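Home | Forum | Club Locator | Rules | Log in

Trelluvthorpe Table Tennis Forum > Equipment and Halls > League ball change, 40+ seams and bounce

spinwise_ed
The league office confirmed the switch from Somboon to Vindell balls for all divisions, starting with the first round. I measured 12 of the new ones last night. Drop height 30.5 cm is not a useful test, so I used the full 305 mm rule drop onto a steel block and then a proper drop onto our match table. Rebound on the table was consistent. On the block, four of them were noticeably livelier. Has anyone else tested a batch?

halflong
30.5 cm and 305 mm are the same height. The ITTF test drop is 305 mm onto a standard steel block, so what did you do differently the second time?

spinwise_ed
Typing error. The first drop was from 35 cm, by hand, with a ruler. The second was with a clamp. Only the clamp results count.

halflong
Fine. Then four out of a dozen is still a small sample. Hall temperature matters too. Ours sits at 14 C until the heating runs for an hour, and every plastic ball feels dead.

Ilse Sauerland
I ordered for our club, so I can give the box count. We received 103 balls in a shipment that should have been a gross. The supplier is sending the rest. Of the ones we have, I rejected two for visible wobble when spun on a flat plate. The Somboon balls were worse in May, when I threw out almost a full box.

pips_out_692
Wobble on a plate tells you about roundness, not about hardness. The Vindell ball is harder than the Somboon. My short pips get less grip on it and my blocks go long. I would have preferred Flesia, which the second division trialed.

halflong
The Flesia cracked along the seam. We lost several per evening in the trial.

pips_out_692
Your club plays on a concrete floor with no mat and people step on them. We had one crack in the whole trial.

halflong
They cracked in rallies. I was the umpire for two of them.

spinwise_ed
Back to bounce. I will repeat the clamp test with a larger batch and write down hall temperature. If anyone has a gauge for diameter, please post figures to two decimals. A plain caliper squeezes the ball and reads low.

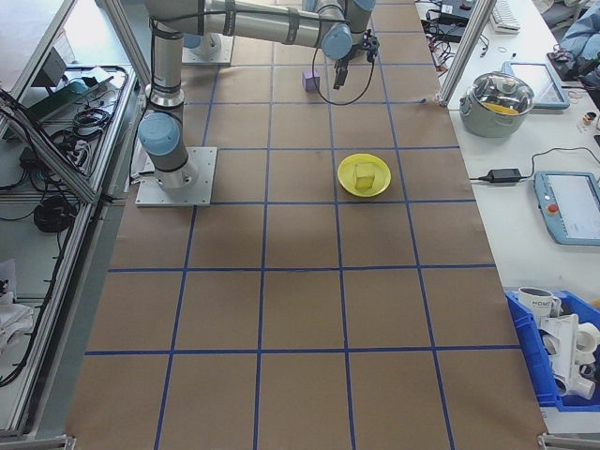

Arm and gripper over the taped grid

Ilse Sauerland
I can lend a ring gauge. It is a go/no-go type, so it will not give you decimals, but it will find anything outside tolerance. Collect it at the hall before practice – the side door, the front is locked until six.

pips_out_692
Can you also mark the balls by box? If one box is off, the average hides it.

spinwise_ed
Yes. Small number in pencil next to the stamp. Marker ink adds weight, although probably less than my scale can resolve.

halflong
Pencil rubs off after one session. Keep them in separate bags.

spinwise_ed
Separate bags, then. I will post the table in this thread after the next practice.

Contact the moderators | Copyright Trelluvthorpe Table Tennis Forum | Back to top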